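Set pieces in the second tier: what the first 12 matches show

Oct 23, 2024
By Lorne Ross

I log every corner and wide free kick Beaudoin take or concede. It is a dull job, done from match recordings, and I've now finished the first 12 league games. Beaudoin have scored 2 goals from 37 corners. The rate is poor, and the delivery isn't the cause.

Most of the corners are inswingers to the near post. The first contact is usually won by a Beaudoin player, level with the edge of the six-yard box. What follows is the problem. The second runner starts too deep and arrives after the flick has gone past him.

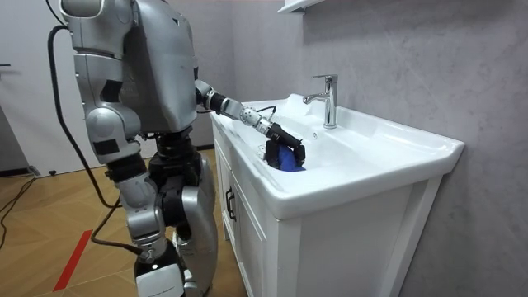 Silver humanoid at the vanity, blue cloth in the gripper.

Against Protar the runner began on the penalty spot and was blocked by a single marker. Against Fonora he started two yards further forward and got a clean header away, which the keeper held. I would like to see that starting position kept for a month before anyone changes the taker.

Defending is a different matter. Beaudoin mark zones across the six-yard line and leave two men free to block runners. Wovum found the gap by standing three players on the keeper and hitting the ball long to the far side. The far-post zone is covered by the left back, the shortest man in the team. He lost the header and the rebound went in.
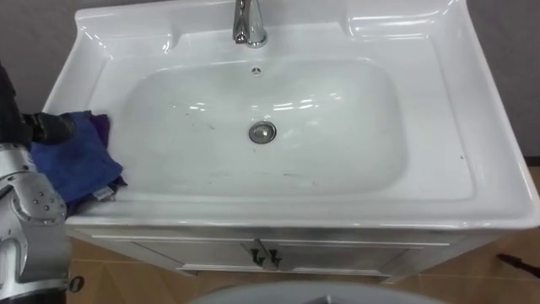 Swapping him with the holding midfielder would cost nothing in the middle, where the two centre halves already win most of what comes in. It would leave the midfielder further from the edge of the box for clearances, so one of the blockers would have to drop out to cover it.

Short corners I have logged separately. They keep the ball but seldom lead to a shot, and on two occasions the attack ended with a pass back to the goalkeeper. 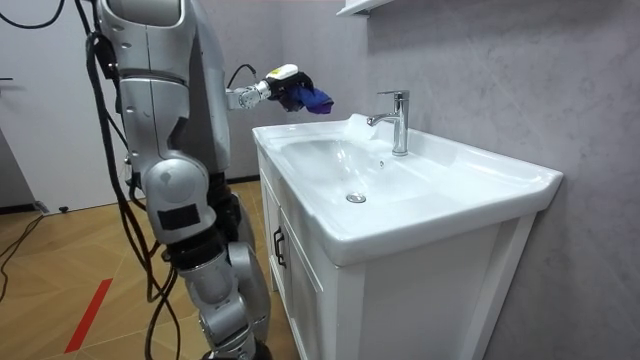
Lorne Ross | Beaudoin Supporters' Club, Match Analysis Group

The next full count will be in December, after the return game with Protar. Throw-ins will be added if I can settle on what counts as a long one.

Recent posts
Why Wovum press from the left
Goal kicks, short and long
Playing in front of 4000: notes from the away end at Fonora

Contact | © 2024 Lorne Ross | Back to top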